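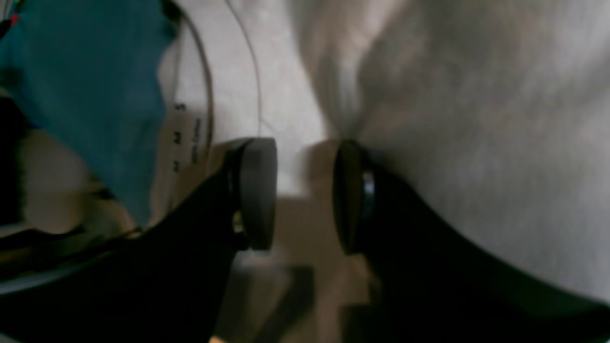 Gumdale, 2007-05-05

Vosia Laundry Pictures: README

Vosia is a set of close-up pictures of cloth being picked up, held and laid out on a table. It was put together at the Gumdale workroom for people who study how soft things fold and crease. The files are sorted by what the cloth is doing, and then by color.

## What is in the set

There are 500 pictures in the full set. Of these, 207 are in the folder named `held`, 151 in `flat`, and the rest in `mixed`. The `held` folder is the one most people ask for. It has cloth pinched at one point with the folds running out from it.

The cloth is ordinary household laundry. We didn't buy anything new for it. Most pieces are plain, in white, beige or blue, and a few have seams or hems that are easy to find. Prints and stripes were left out of this release and may go in a later one.
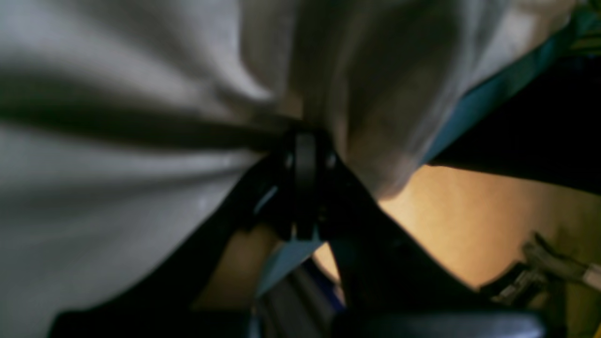 White cloth gathered at one point. Folder: `held`.

## Labels

Each picture has one line in `labels.txt`. The fields are separated by tabs:

- file number
- folder
- main color (white, beige, blue, other)
- cloth type, if known
- seam or hem in view (y/n)
- remarks

Cloth type was filled in by eye from the picture alone. Where the labeler could not tell a towel from a shirt, the field says `unsure`. Please leave those lines as they are if you pass the set on. An earlier copy had them replaced with guesses, and it caused a lot of trouble when the two lists were compared.

Color names are loose. Off-white went under white or beige depending on who did the labeling, and we did not go back to even it out. Chih-ming Lau did the first half and Lok-yiu Chuang the second. If you need finer color groups you will have to make your own.

The seam field means any line of stitching, including a hem. It does not say which edge of the piece it belongs to.

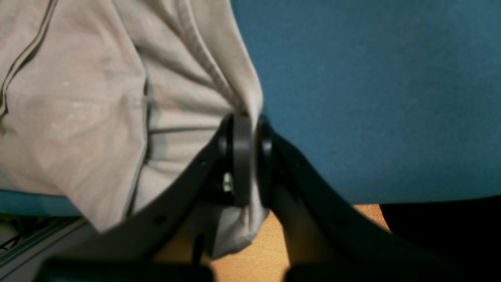 Page last changed: October, remarks on seams added

## Known problems

Many of the pictures are taken very close. You often get only part of a piece, and the outer parts of the cloth can be soft or blurred. We kept these in, as the folds near the middle are usually clear enough to use.

Deep creases in white cloth can come out as gray bands. Do not read them as stains or as a second piece of cloth. In the beige pieces a dark line may be a seam or only a shadow, so check the seam field before using it.

Some garments are so bunched up that the neck and sleeves can't be made out. A sweatshirt and a thick towel look much alike in a heap. The remarks field says `heap` for these.

Blue cloth is the hardest to label when it lies against a blue background. If you are drawing outlines by hand, start with beige on blue, where the edge is easier to follow. 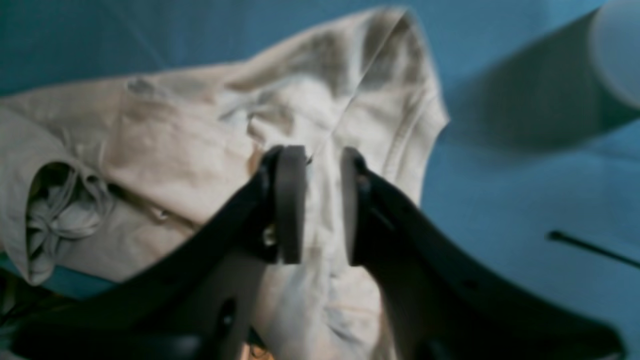 Outlines are not part of this release. Tsao has drawn them for 200 of the pictures and they are kept separately under the name Plida, with their own README. The file numbers match, so the two can be put side by side without any renaming. Where an outline crosses a deep fold, Plida follows the outer edge of the cloth and ignores the fold.

## Using the set

Free for teaching and study. Keep this file with the pictures. If you drop pictures from your copy, drop their lines from `labels.txt` as well and leave the remaining numbers alone.

Corrections to labels are welcome. Send the file number, the old entry and the new one, one per line. Lok-yiu Chuang goes through them and puts them in the next version.

## Changes

- v3: remarks on seams added, `heap` added to remarks
- v2: `unsure` lines put back
- v1: first release

Print this page | E-mail this page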